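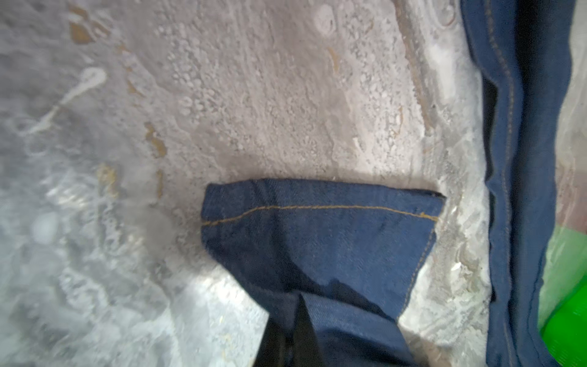 From: Rarmont Textile Reuse Office
To: Fledititz sorting and folding list
Date: 2018-02-10
Subject: Re: Denim and dark blue garments – folding and sorting before transfer

Dear colleagues,

The office has received the message from the Khoury site, which is quoted in part below, and wishes to set out its position for all sites on this list.

> Our site has 705 pieces waiting for transfer to Heltia. Most of these
> are denim, but a good number are dark blue knits and jackets, and
> sorters have been placing them in the same stacks. We would like to
> know whether the current instruction allows this. We would also like
> to know whether denim may be folded on the concrete in the loading
> area, as the tables are taken up with bedding until the end of
> February.

On the first point, the instruction does not allow mixed stacks. Denim is to be stacked with denim only. Color is not a sufficient basis for sorting, and sorters should decide by the feel of the cloth. Denim has a firm diagonal weave. Knits and fleece are softer and will not hold a crease in the same way, and a stack that contains both tends to lean once it is more than a few pieces high.

Yellow or tan stitching should not be taken as proof that a piece is denim. Contrasting thread is found on many other garments, and the Heltia receiving desk has returned two stacks to us this winter for this reason.

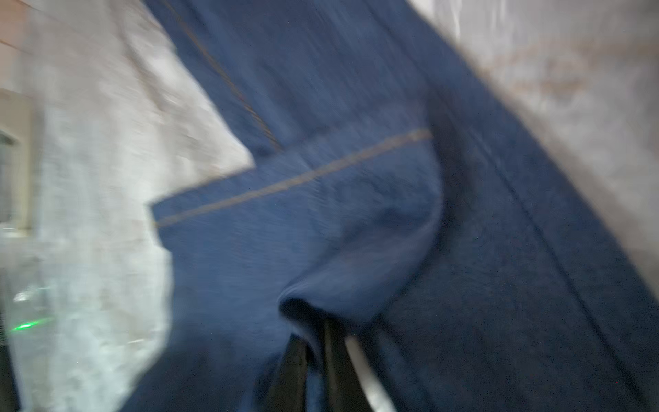

Dark blue fabric with tan stitching. Garments of this kind are to be checked by hand before they are assigned to a stack.

On the second point, denim may be folded on concrete on a temporary basis, subject to the following conditions.

The floor is to be swept before each session. Old plaster, paint and mineral residue leave a pale dust on dark cloth, and this dust is difficult to remove once it has been pressed into a fold. Where the residue is fixed to the floor and cannot be swept up, a clean sheet should be put down first. Knits and fleece are not to be folded on bare concrete under any conditions.

Each denim piece is to be laid flat and smoothed by hand from the waistband or upper seam outward. Corners should be squared where the cut of the garment permits. The top line of stitching is a useful guide – if it runs straight along the fold, the piece will generally sit level in the stack. Pieces that narrow toward one end should be stacked in alternating directions.

Any piece with visible dust is to be shaken out and brushed before it is stacked. Pieces that remain marked after brushing should be set aside for washing and left out of the transfer count.

The combined transfer for all sites stands at 1337 pieces, including the 705 reported by Khoury. Heltia has asked that denim and other garments be entered on separate lines of the transfer sheet. Sites that have already sent in a single combined figure are requested to submit a corrected sheet through this list.

Space on the folding tables will be reviewed when the bedding has been cleared. Until then, the arrangement described above applies to Khoury and to any other site that has notified this office of a shortage of tables.

Rarmont Textile Reuse Office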